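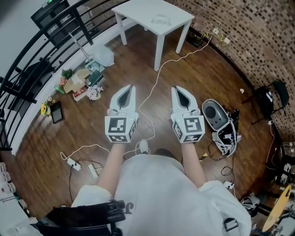 The little white table stays. I know I said in the last newsletter that it was going to the swap shelf, but I've changed my mind, and anyway I've already been down on my knees wiping its feet so it's too late.

So, the upstairs floor! I finally got started on it. If you've only ever been to Enilham for the ground floor sales you may not know we have a whole room up there with a dark brown wood floor and a curved wall in brown and tan brick pattern that I would happily marry. For months it has been the place where things get put down "for a minute." My plan is to have it clear and usable by July, when Vega Sarmiento starts her flower arranging evenings, and she would like people to be able to walk across it without stepping over cables.

About the cables. There's a long white one that comes off the outlet by the table and wanders right across the boards to the power strips, and it is everyone's least favorite thing about the room. I'm going to run it along the wall behind the table and fasten it down with clips (I bought a bag of 40 at Alton, which should do it with plenty left over for the stairs). The power strips can live by the ledge under the railing. If you plug something in up there between now and then, please unplug it when you go home and loop the cord up. I beg you.

Then there's the floor by the railing, where the plant and the flowers have ended up. The potted plant is fine and just wants a better spot, so I'm thinking the white ledge. The flowers, the white artificial bunch and the pink one, are going to Vega for her practice box. Cardboard goes flat and out to recycling. Plastic bags, same story, only please take them home with you because our bin doesn't accept them.

As for the floor itself, I asked on the members' page what people use on dark wood and got two very firm answers that contradicted each other completely. I went with Fluvudwood, the soap kind, and tried it in a corner with a well wrung mop. Lovely! Two coats of the same stuff on the worn bit near the top of the stairs and then leave it overnight. It cost us 276 for the big tub, delivery included, and before anyone writes in, yes, I checked with Cocco downstairs and they're paying half because they want some for their shop floor.

Next up is the black shelving behind the railing. I haven't gone through the bins yet, so if one of them is yours, put your name on it in big letters or come and get it. Anything without a name by the end of June goes on the swap shelf, where there is now a table-sized gap.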